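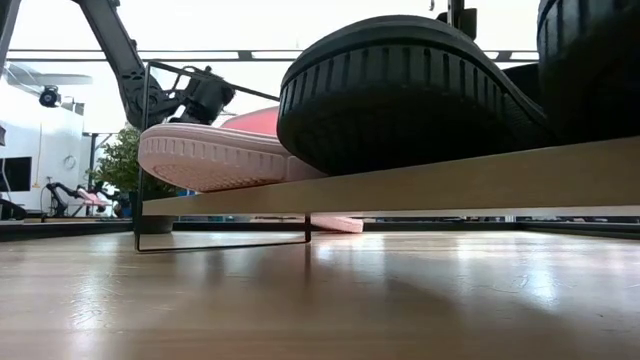
A pink sneaker on a light wooden shelf board.

Call for Participants: Walking Comfort and Everyday Footwear Study

The Greduvel Center for Foot Health, Doltbridge, invites adults who walk regularly to take part in a study of everyday footwear. Enrollment opened in June 2020 and will remain open until all 115 places have been filled.

Purpose of the study

Most people own several pairs of shoes and wear one or two of them. The Center wishes to learn how adults choose the shoes they wear for errands, commuting and light exercise, how long they keep them, and whether the shoes they describe as comfortable are the ones in which they walk the farthest. The results will be used to prepare a free guide to buying and replacing walking shoes, to be offered through clinics and public libraries in the Doltbridge area.

Who may apply

Applicants must be 18 years of age or older, live within the Doltbridge or Skivavero postal areas, and walk outdoors on at least four days in a normal week. Applicants must own two or more pairs of closed shoes that they are willing to wear during the study. Sandals, work boots with steel toes and prescription footwear are outside the scope of the study.

Persons who have had foot, ankle or knee surgery in the past 12 months are asked not to apply at this time. Employees of the Center and members of their households are not eligible.

What participation involves

Each participant will attend two visits at the Center's offices on Mercado Street. The first visit includes foot measurements, a short walking test on a level surface and a written questionnaire of 5 pages. Participants should bring both pairs of shoes to this visit. The shoes will be weighed, and tread depth will be recorded at the heel and at the ball of the foot.

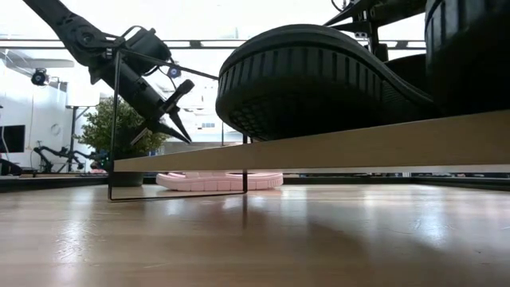 Between visits, participants will keep a walking diary for six weeks, noting which pair was worn, for how long and on what kind of ground. Diaries may be kept on paper or online. The second visit repeats the measurements taken at the first – no new questionnaire is required.

Payment

Participants who complete both visits and return the diary will receive $178. Those who complete only the first visit will receive $40. Parking is free for study participants, and bus fare will be repaid on presentation of a receipt.

Privacy

Participation is voluntary, and participants may withdraw at any time without giving a reason. Names and contact details are stored apart from study records and will be destroyed when the study closes. No information will be shared with shoe manufacturers or retailers.

How to apply

Application forms are available at the Center's front desk, Room 297, or may be requested by mail. Completed forms must state the applicant's shoe size and preferred visit times – mornings, afternoons or early evenings. Applicants will be notified in writing. First visits will be scheduled beginning in July.

The Greduvel Center welcomes applicants of all backgrounds and levels of fitness. Persons who need an interpreter or step-free access should note this on the form.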